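Programme Skotdale de médiation par la copie peinte
Rapport d'avancement remis à la fondation Ifans
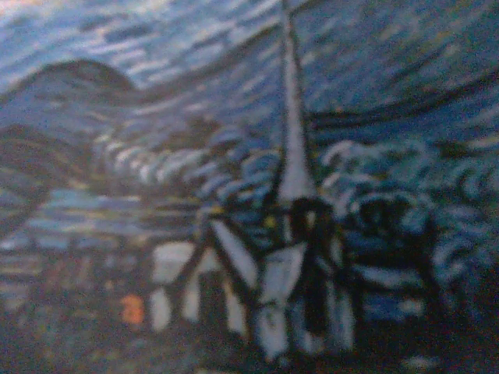 Rapport n° 2 – page 17

1. Où en est le programme

La convention prévoyait des séances de peinture dans les bibliothèques de quartier, avec l'idée que la fréquentation des rayons d'art suivrait. Les séances ont lieu. Pour le reste, je demande à la fondation de lire ce qui suit avec la même prudence que moi.

Le premier rapport annonçait un « élan durable » des prêts. Je n'ai pas retrouvé sur quoi reposait cette formule. Les relevés fournis par le logiciel Ukalska mélangent les prêts aux adultes, les prolongations automatiques et les ouvrages sortis par les animateurs eux-mêmes pour préparer leurs séances. Tant que ces opérations ne seront pas séparées, toute courbe montante me paraît suspecte, y compris celle que nous avons présentée en réunion au mois de mars.

2. Fréquentation

Les feuilles de présence donnent 900 passages depuis l'ouverture. Un passage n'est pas une personne : les habitués signent à chaque fois, et dans l'annexe de Jurnonero la feuille a longtemps été posée à l'accueil, où signait qui voulait. Je m'abstiens donc d'en tirer un nombre de participants. Une carte nominative est en préparation ; les bibliothécaires y sont plutôt hostiles, et leurs arguments sur la confidentialité méritent une réponse que nous n'avons pas encore rédigée.

3. Contenu des séances

Le choix de copier des tableaux très connus a été fait avant mon arrivée. Il attire du monde, je le reconnais. Reste à savoir si l'on apprend à regarder ou si l'on apprend à refaire un ciel tourbillonnant vu cent fois sur des calendriers. Carys Pritchard, qui conduit les séances du soir, soutient que la touche épaisse rassure les débutants et qu'ils reviennent ensuite vers des sujets à eux. C'est possible. Aucune trace écrite ne permet de le vérifier, et je lui ai demandé de tenir un carnet de séance.

4. Dépenses

Le poste fournitures est tenu. Le poste communication ne l'est pas : l'affichage a été commandé en deux fois, avec des frais de livraison doublés. La location de la salle de Jurnonero a été reconduite sans comparaison de prix – je l'ai appris par la facture.

5. Suite proposée

Je propose de ne pas ouvrir de nouveau site avant que les relevés de prêt soient exploitables. L'équipe juge cette position trop frileuse et craint de perdre la salle que Skotdale nous réserve. Le solde de la subvention peut attendre le prochain rapport, sauf la part destinée aux vacations du soir, dont le versement est demandé dès maintenant. Les factures et les feuilles de présence sont jointes en annexe.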